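Recording picks for Akanwood: questions I keep getting

Last updated 27/11/2023

What are you collecting, exactly?

Short runs of a robot picking things out of a bin and putting things in one. Each run gets saved with everything the cameras saw and every move the arm made, and the learning system trains on the whole pile. We call the set Akanwood. It has 944 runs in it right now, and I've watched more of them than I'd like to admit!

Where does it happen?

At the Zindholm bay, on the picking rack. We tried a plain table back in April and the runs looked great, but the system fell apart as soon as it met a real bin with real walls. So now everything is recorded on the rack, steel and rollers and all.

Do you save the head view and the wrist view?

Both, every time. The head view is good for telling which bin is in play. The wrist view is where you find out if the fingers are lined up. 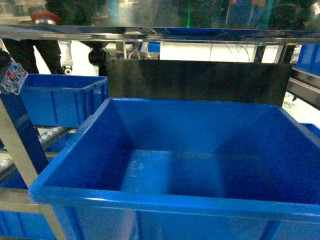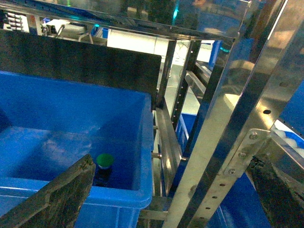 Blue bins, black panel, lots of shiny steel.

How many runs do you throw out?

Out of the last batch of 281 I tossed 8. Mostly that was me bumping the controls or starting the recording late. A missed grab is fine as long as there's a second try after it - those are some of my favorites, and the system needs to see how you recover.

Does the item have to be in the same spot each time?

Please no. Corners, middle, right up against a wall, wherever. Corners are a pain (you'll have to come in at a funny angle, and slowly) but they're also what we're shortest on. If you catch yourself doing the same easy pick over and over, move things around.

Should I cover up the shiny parts?

Leave them alone. I spent two days taping over reflections once and ended up peeling it all off again.

What do I write in the notes box?

The item, the bin, and anything weird. "Bottle, big bin, slipped once" is plenty. Don't use commas in the item name, though, or the Clallov export splits it into 2 columns and I have to fix it by hand.

Can I get a copy of the data?

Nikolovski handles access, so use the request form on their page. Ask for the trimmed version unless you really want all the dead time at the start of each run.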